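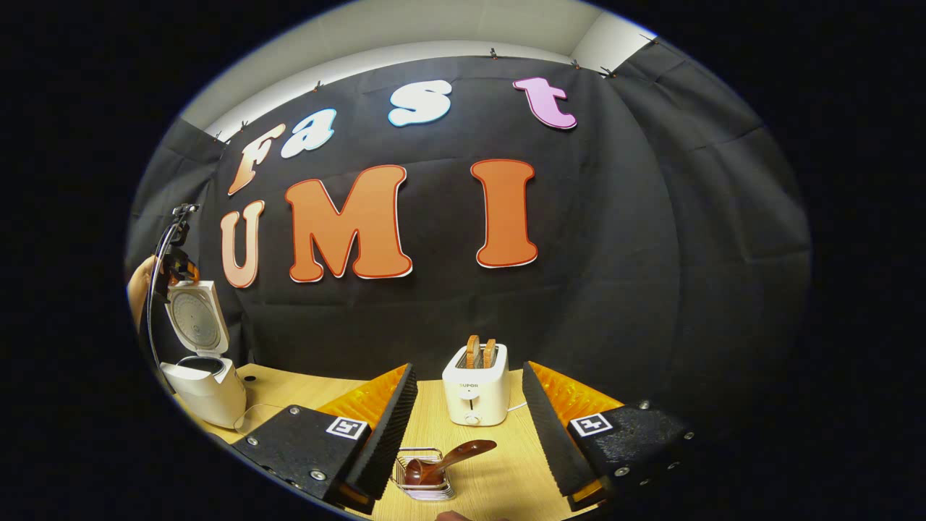
# Progress report: kitchen tabletop demonstrations, Clivine site

Prepared by Hema Pisharody for the Ashour program office, 12/24/25
Period covered: second collection block, through the December cutoff

## 1. Status

Collection at Clivine is on schedule. The tabletop set stands at 1,659 recorded demonstrations, of which 429 were added in this period. Review of the new recordings is complete. Training on the combined set has started at Pirnetby and will continue into the next period.

Two items need a decision from the program office. They are listed in section 7.

## 2. Scope of the work

The agreed scope is a set of short handling tasks on common kitchen items, recorded with the hand-held gripper and its wrist-view fisheye camera. The bench is dressed with the black backdrop, the rice cooker, the SUPOR toaster and a small wire rack with a spoon on it. The cooker, toaster and rack stay on the bench across tasks so that the policy has to pick out the relevant item with the others in view.

Task families in this block:

- Pick the spoon from the wire rack and return it.
- Take a slice of toast from the toaster slot and place it on the bench.
- Close the lid of the rice cooker from the open position.
- Turn the toaster knob to a marked position.

The knob task was moved forward from the third block at the request of Irfan Dogar, who needs examples with a rotating contact before the next model revision.

## 3. Collection

Three operators worked in rotation. Tudur Skyrme trained the two new operators and signed off their first sessions. Each operator starts a session with the gripper calibration sequence: full open, full close, and a slow sweep of the bench for the mapping pass. Sessions without a usable mapping pass are discarded whole.

Start positions are drawn from a printed sheet. The operator places the rack and spoon according to the sheet, steps to the start mark, and begins recording with the gripper open. The previous block used free placement. That produced a strong bias toward the center of the bench, and the trained policy reached for the center when the spoon was placed near an edge. The sheets were written to correct this, and the distribution of starts in the new recordings is even across the reachable area.

Toast is replaced at the start of each session. Older slices dry out and crumble under the finger pads, and the crumbs then appear in later recordings. The toaster is not powered during collection. Slices are prepared in the break room.

Operators reported wrist fatigue in the lid task, where the gripper has to be held high and tilted. Lid sessions are now shorter and alternate with spoon sessions. Throughput was not affected.

## 4. Review and rejected recordings

Salma Radwan reviewed all recordings in this block. A further 62 were rejected and are not included in the totals given in section 1. Rejection reasons, in order of frequency:

1. Pose tracking lost during fast motion, mostly at the end of the spoon return.
2. Finger markers hidden or washed out, so that gripper width could not be recovered.
3. Task not completed, or completed with help from the free hand.
4. Wrong start position against the sheet.

The first reason accounts for most of the loss. Operators tend to speed up once the object is released. The written procedure now asks for a pause after release and a slow withdrawal. Sessions recorded after the change show fewer tracking failures, but the number of sessions is small and the effect should be checked again in the next block.

Washed-out markers came from one overhead lamp reflecting from the marker faces. The lamp has been turned off and the markers have been reprinted on matte stock. Marker size and placement are unchanged, so the old calibration file still applies.

Recordings in which the operator's other hand enters the view are kept if the hand does not touch a task object. They are tagged, and the training group can leave them out by filter. Dogar has asked that the tag be split into "hand visible" and "hand moving." Radwan will apply the split to this block in the next period. Earlier blocks will not be retagged unless the training group shows a need.

## 5. Backdrop and bench

The black fabric was hung to remove the window and the equipment shelves from the background. It has done that. It also removed much of the visual texture that the mapping pass depends on, and early sessions with bare fabric tracked poorly when the gripper was raised above the appliances. The large cut-out letters on the cloth supply high-contrast edges in that region. Mapping passes made with the letters in place have closed without manual repair.

There is a cost. The letters are a fixed feature of every recording at this bench, and a policy could use them to locate itself. To measure this, Skyrme will record a small held-out group with the letters rearranged and another with a patterned cloth. Neither group will be used for training.

The fabric shifts slightly when the room door is opened. It is clipped along the top only. We considered weighting the lower edge and decided against it for now, as minor background movement is acceptable and may help the policy ignore the cloth.

## 6. Training results to date

Only the spoon and lid tasks have been evaluated. Both were run on the Pirnetby arm with the matching gripper fitted, using the model trained on the previous block plus the first part of this one.

Spoon pick from the rack is reliable with the handle pointing away from the arm. With the handle pointing toward the arm, the policy often closes on the bowl, where the glossy surface slips against the pads. The new recordings contain more handle angles than the old ones, and the next training run is expected to show whether coverage alone is enough.

Lid closing works when the approach is from the front. From the side, the fingers sometimes pass behind the lid and stop. The demonstrations contain few side approaches, and operators find them awkward. Additional recordings of this case are planned.

Toast and knob tasks will be evaluated once the current run is finished. No result for either should be quoted outside the program before then.

The delay between capture and command on the arm was measured again after the controller update, and the latency setting in the deployment script was corrected. Results obtained before the correction have been withdrawn from the shared folder.

## 7. Decisions requested

**Second bench.** Clultden has offered a room with a table of similar height and different lighting. Moving the spare gripper there would give the set a second background and reduce its dependence on the Clivine backdrop. The cost is one operator's travel and a duplicate set of appliances. We recommend acceptance. A different toaster and cooker model should be bought for the second bench if the budget allows.

**Storage.** Raw video is currently kept in full alongside the processed episodes. The volume at Clivine will fill during the next block. Options are to extend the volume or to delete raw video for rejected recordings after review. We recommend the extension. The rejected recordings are useful for testing changes to the tracking pipeline.

## 8. Personnel

Kidus Beyene joined in this period and has taken over the processing scripts from Dogar, who remains on training and evaluation. Beyene's first task was to move the width recovery step ahead of the pose step, so that marker failures are reported on the same day they are recorded. The change is in use.

## 9. Plan for the next period

- Complete the training run on the combined set and evaluate all four task families.
- Record side-approach demonstrations for the cooker lid.
- Record the held-out groups described in section 5.
- Apply the split hand tag to this block.
- Recheck tracking failures against the revised withdrawal procedure.
- Prepare the Clultden room, subject to the decision in section 7.

The start sheets, calibration file and review log are in the project folder under the block number. Questions on collection go to Skyrme, and questions on review to Radwan.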